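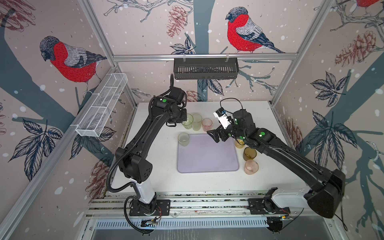

Mismatched glasses are better than a set. My wife's aunt gave us a boxed set of 12 from Morley, and within a year we had to hunt for replacements that no longer existed. A mixed shelf has no such problem. If a green one breaks, buy a pink one.

Bumpy ones are easier to hold with soapy hands. Smooth ones are easier to rinse. I keep both.

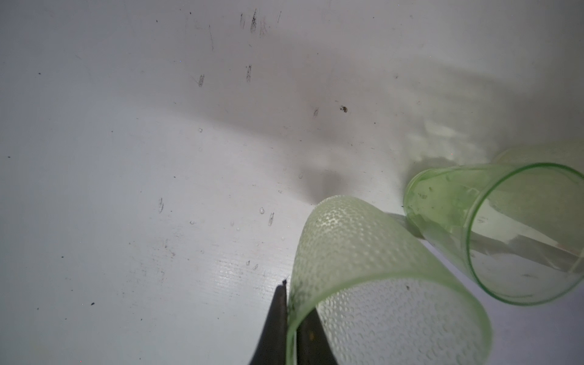 Textured and smooth, both in light green.

The tray matters more than the glasses. Carry everything on it in one trip, and wipe it when you wipe the table.

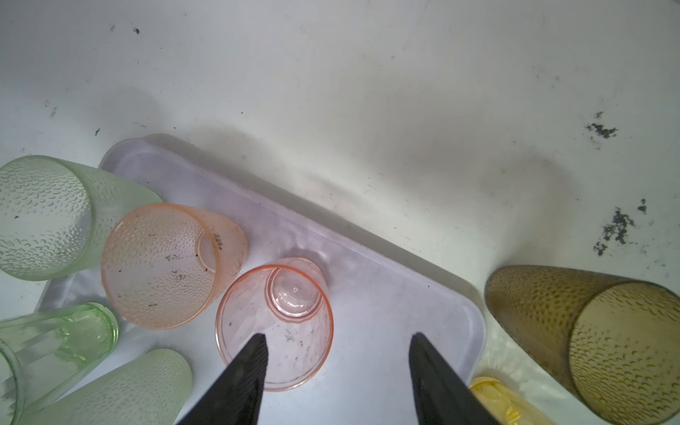 Last changed in December

I don't lay cups on their sides for storage. They roll and collect specks. Stand them up in two rows, with the tall ones in back.

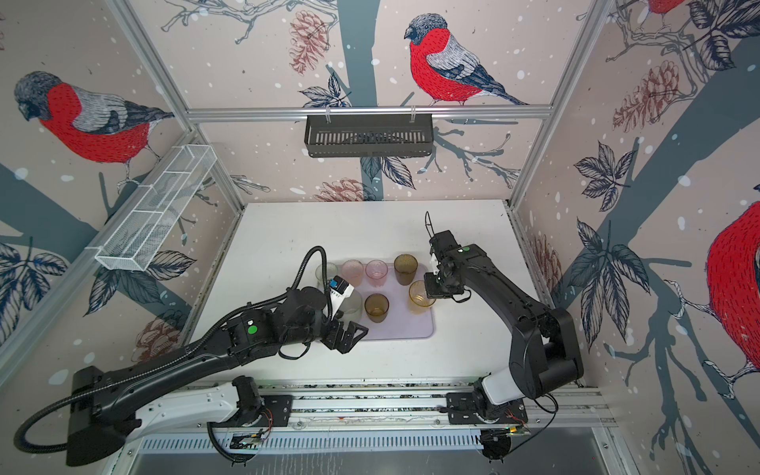
Pinks, ambers and frosted clear on the lavender tray.

Abilio Tejada

Recent
Ketsara Bunnag: Keep the Chipped Bowl
Against the Dish Rack
One Drawer for Lids

Contact | Copyright Nekeo | Back to top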